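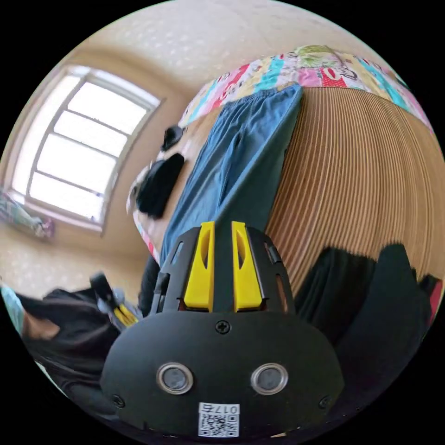
About Ninbridge

Hi, I'm Mayu Sakai, and I run Ninbridge, a small language school for grown-ups who want to speak Japanese without dreading it. I teach most of the evening classes myself, and I answer the email too, so if you write to us late at night you'll probably hear back from me with a cup of tea in one hand.

I started teaching in 2000, in the back room of a stationery store called Tsuchiya. My first students were a married couple planning a trip and a retired bus driver who just liked the sound of the language. We had one textbook between us and the heating was terrible, but they kept coming back (the bus driver still does!), and at some point I had to admit that this was my job now.
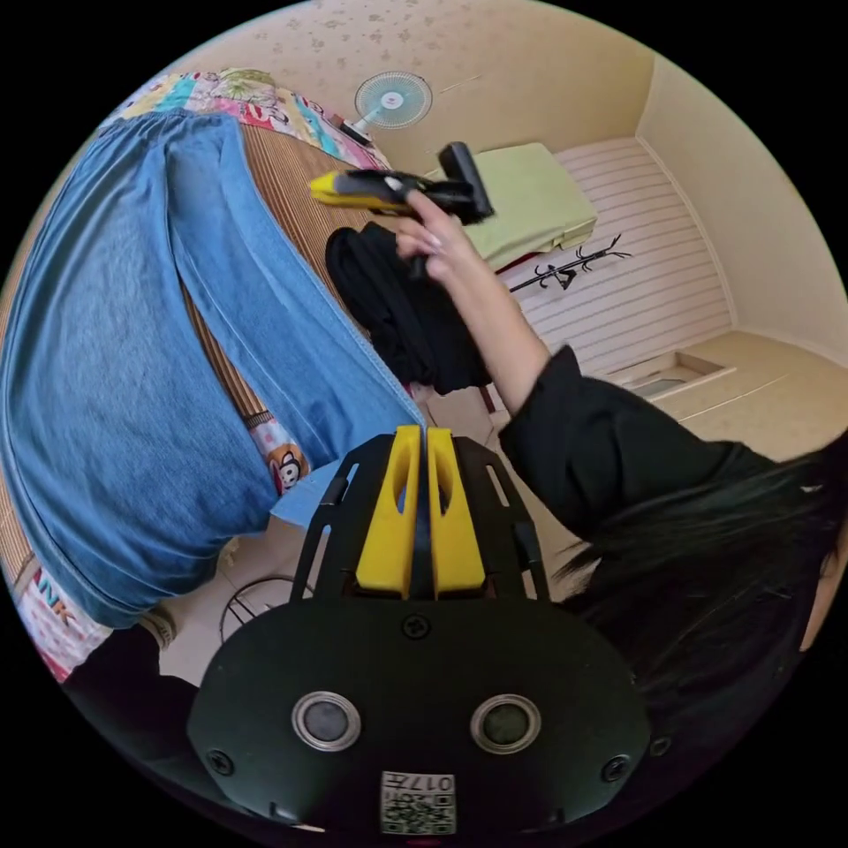

How we teach

You'll talk in your very first lesson. It may only be your name and what you ate for breakfast, but you'll say it out loud to another person, and by the end of the hour you'll have said it so many times you're sick of it. Groups are never bigger than nine. Grammar comes in when you need it, and I do love grammar, so please ask me the awkward questions.

For reading we use Minodik, our own set of short stories. Herman Pillai wrote most of them with me. He came to Ninbridge as a complete beginner, got hooked, and now teaches the Saturday starters, who adore him because he remembers exactly which bits are confusing. 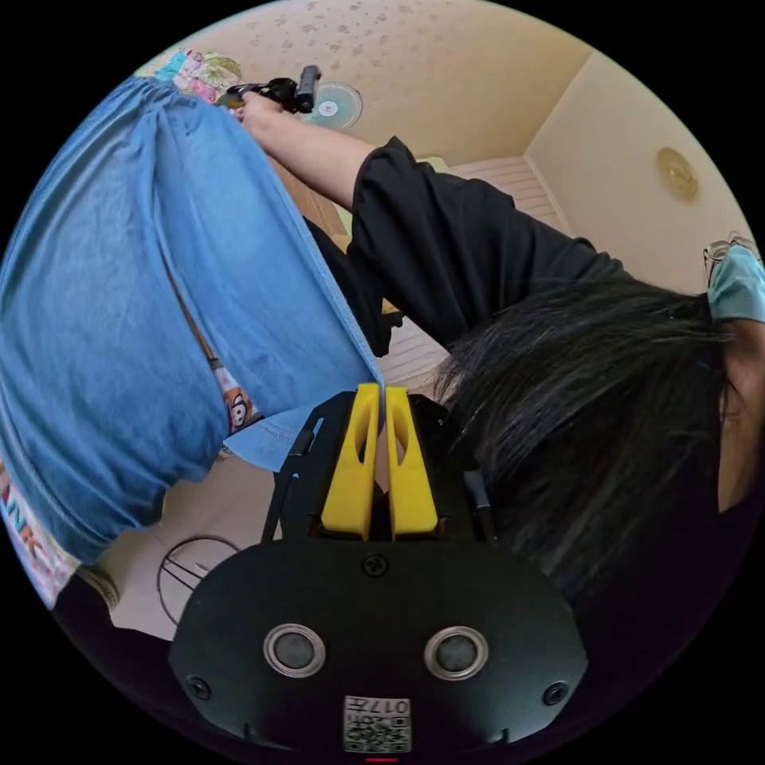
The stories are silly on purpose. There's a lost umbrella, a very rude parrot, and a long-running argument over soup that people get surprisingly heated about. There are 100 of them so far, and Herman keeps threatening to write a sequel to the soup one.

Joining us

New groups start in June, and you can sit in on a class before you decide. Come a little early so we can say hello! If you've studied before and everything has leaked out of your head, tell us that too and we'll find you a group that's going over the same ground.

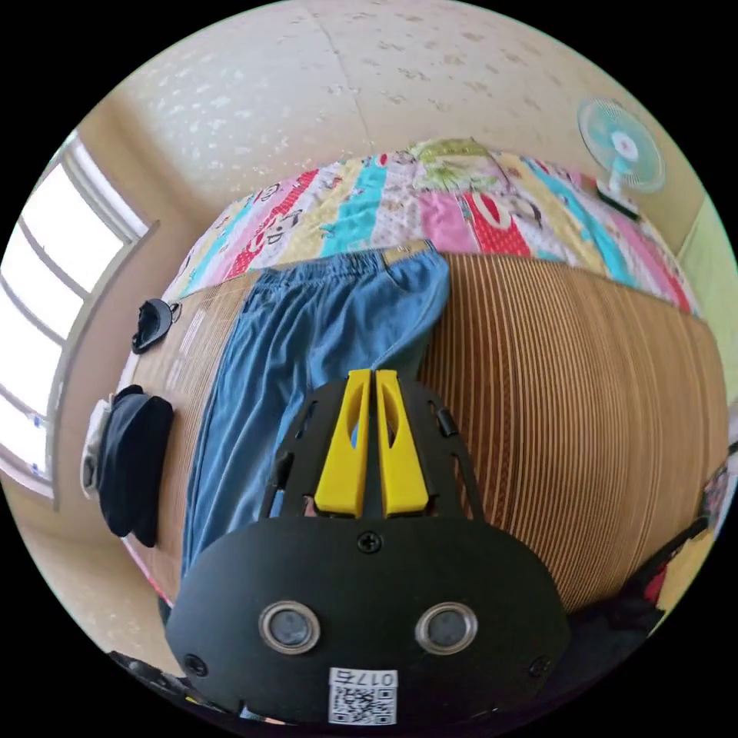

We also do one-on-one lessons, mostly for people with odd work hours or an exam coming up. Those fill up fast, so drop me a line with a couple of times that suit you and I'll see what I can shuffle.

Write to Mayu or Herman through the contact page, in English, Japanese or a mix of both.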